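Home | News | Events | Join | Contact

Clearing out the larder: notes from the Wamholm newsletter

14 Jan 2019 · 2 min read

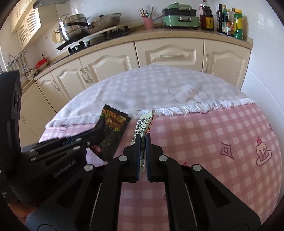
January is when most of us find out what we forgot to eat last year. Léonie Rolland went through her kitchen cupboards in Laneck over the holidays and came away with a full box of odds and ends, a good part of it past the date on the label. She has sent us a few notes on what she kept.

A "best before" date is about quality. Dried pasta, rice and tinned tomatoes are usually fine for some time afterwards if the packaging is sound. A "use by" date is about safety and should be followed. Ground spices don't go off in any harmful way but they do fade, and Léonie now replaces hers once they have stopped smelling of much.

Flour is worth checking more often. Wholemeal turns sooner than white and smells a bit like old putty when it has gone. Keep it in a jar with a tight lid, and write the date on a strip of tape when you fill it.

Thierry Riviere asks us to mention the swap shelf in the Pisier Room, next to the coat hooks. Unopened, in-date food only please, and nothing that needs a fridge. Roughly 100 items went through it last year, most of them tea and pulses. The shelf will be moved to the Lemaire Road entrance in May while the floor is done.

If you have soup recipes for using up lentils, send them to Léonie before the next issue. She has room for 15 short ones.

Previous | Next | Back to all items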